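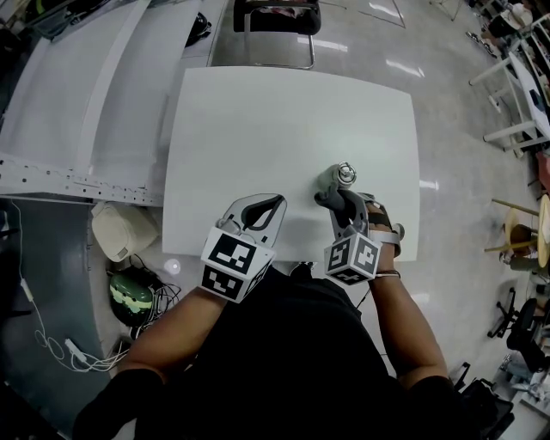
*A small metal-capped cylinder over the white table. The wooden stool is at right, the long workbench edge at upper left.*

# The Table Comes First

Frauke Stöcker buys furniture for workrooms. She doesn't do lobbies, and she gave up on home offices after one winter of them. Her clients have benches, cables, and too little floor, and most of them call her when they can no longer pull a chair out without hitting something.

She has been at it for eight years. Before that she sold display cases for Mullen, a shop-fitting firm, where she learned to measure doorways before anything else. She still carries a tape in her coat pocket and uses it in other people's kitchens.

Her first question is what gets picked up. A room where people handle small parts needs a plain white top, in her opinion, and she will argue the point for as long as the client likes. A gray-green tube with a silver cap shows up well on white. On dark oak it would be harder to find. She also wants the top clear at the near edge, where the forearms come in, and she asks people to sit down and work for ten minutes before she orders a thing.

"They always show me how they sit when somebody is watching," Stöcker says. "I wait. After a while they sit the way they really sit, and then I measure."

The next question is what the chair does on the floor. Glossy tile is easy to sweep, and casters run on it with almost no push. That suits a person who turns between two surfaces all day. It suits a person doing close work less well, and for them she likes a chair that stays where it was put. Many of her rooms end up with both kinds, plus a stool.

She is firm on the stool. It should be wood, with a round seat and no back, and it should be light enough to lift with one hand. Visitors use it. So do boxes, coats, and the lunch that was going to be eaten somewhere else. The one she orders most often is made by Cusska, a two-person shop, and takes seven weeks to arrive. She tells clients this at the first meeting and they are surprised by it at the second.

Gloss has its price. Ceiling lights come back up off the tile in long bright streaks, and anyone looking down at a table gets some of that in the eyes. A matte mat would stop it, but mats curl and casters catch on them. At Barrios, a repair business with a room she refitted last December, they moved the table a yard to the side and left the floor alone. It cost nothing and took until lunch.

Then there are the big benches. Stallov sells one with a perforated metal strip along the front, and Stöcker has put in seven of them. People buy that kind of strip for hooks and clips, she says, and about half use it. She is fine with that. A heavy bench is mostly there to hold whatever can't go on the small table, and it does so with or without hooks.

Storage under the table is where she and her clients disagree. Bags go on the floor. Soft ones, round ones, whatever people arrived with that morning. Stöcker used to order lockers, until she went back to one room in the spring and found them full of spare cable while the bags sat where they had always been. Now she leaves some open space on one side of the table, away from the feet, and calls it the bag side on her drawings.

Cables get a line of their own in the budget, usually $200. That pays for trays, ties, and a floor strip or two. A long white lead across a gray floor is easy to see, which she counts in its favor. Black ones in a heap are another matter -- she wants them sorted by length and hung up, and she knows how long that lasts.

On the follow-up visit she brings the drawing and marks what has moved. The tables are generally where she put them. The chairs never are, and the stool is usually in a different part of the room with something on it. She pencils in the new positions, dates the sheet, and files it with the first one.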